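Re: Sealing octagon and dot tile before grouting?

grostness
I have 80 square feet of unglazed octagon and dot going up in a back hallway. The tile is a light tan with charcoal dots. The store told me to seal before grouting and again after. My brother-in-law says once at the end is plenty. Who is right?

stefanou638
Seal before. Unglazed tile grabs grout haze and you will be scrubbing it for weeks. I did mine with a foam brush, one thin coat, next day grout.

Toria
I disagree. If you get sealer down in the joints the grout doesn't bond as well. I've done 9 rooms and only sealed at the end. Wipe as you go and change the water a lot.

stefanou638
You wipe the extra off before it runs into the joints. It says so on the bottle.

Toria
It says that, sure. Try it on a wall with dots that small.

vundora
Is it porcelain or cement? Porcelain hardly needs it at all. Put a drop of water on the back of a spare and on the face and see if it soaks in.

grostness
Porcelain, I think. The box doesn't say. The drop on the face sat there for ten minutes.

vundora
Then skip the first coat.

Seren Edwards
Whatever you do about sealer, pick the grout color first. I used white on mine and would go gray if I did it over. Also decide on one size. I went back and forth between the small sheets and the large loose tile.

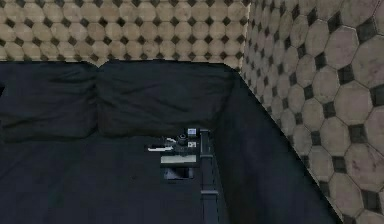
Small pattern on the back wall, large on the right.

stefanou638
Large. Fewer joints to clean.

Toria
Small for a hallway. The large one looks too busy where the two walls meet.

grostness
I already paid for the small, $100 restocking fee if I send it back. Gray grout it is. I'll do a test board this weekend, half sealed and half not.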